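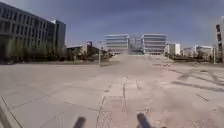 Crossing the Zirusthorpe plaza: a field guide for new tenants

If you started in the precinct this month, welcome. By now you've worked out that the office is easy to find and slow to reach. The brochure calls the plaza "generous". It measures 893 steps from the tram stop to the lobby doors, according to the Klinhom lunchtime walking group, who have done it often enough to be trusted and who would like you to know it is 934 if you follow the kerb like a sensible person.

Most of us don't follow the kerb. We follow the faded lines down the middle, the pair with the broken dashes between. Opinions differ on what they were for. Bavitz (level 2, the ones with the good coffee machine) are firmly of the view that it was a bike lane. Skustix say fire access. Precinct management has been asked and has promised to look at the drawings. Until then, keep left and nod at people coming the other way, who will be visible for a good long while before you need to decide on a facial expression.

Please go around the low barriers, even when you're late. Stepping over them with a laptop bag looks easy enough until you try it in front of three buildings' worth of windows.

Pink or grey?

The great divide. Part of the plaza has a broad band of reddish-pink paving alongside the grey slabs, and people take sides within a week of arriving. Pink people claim it's easier on the eyes at midday. Grey people claim it's quicker, though the two run parallel and end up in the same neighbourhood.

We did get a letter about the weeds in the seam between them. It was a long letter. There are a few dry bits in the crack, we've had a look, and they've been added to the grounds list under the sweeping. Heels and scooter wheels should be walked across the join with a little dignity.

The lawn behind the stone kerb is having a sparse sort of year and would rather not be a shortcut. The meeting point remains the tall lamp post at the back of it. If you're meeting a courier, say "the lamp post by the lawn" and stay where you are, as two people politely walking towards each other's last known position can use up a whole lunch hour out there.

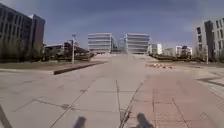

What's on, and what isn't

The Saturday market application has gone in again. The plan is for stalls down the hedge side, leaving the middle free for anyone who has to be at work. The sticking point is shade, of which the paving itself offers none. Bring a hat in any case.

Seating: 2,114 of you work here and the survey drew 3 replies. Two asked for benches. The third asked for the survey to be shorter. Benches are being costed.

The front steps are shallow and run the full width between the two white buildings, so there's plenty of room to sit at lunch if you leave a clear path to the entrance. Choir practice has asked for the same steps at 12.30 and we've told them to sing around you.

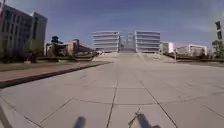 The long way in, looking towards the front steps.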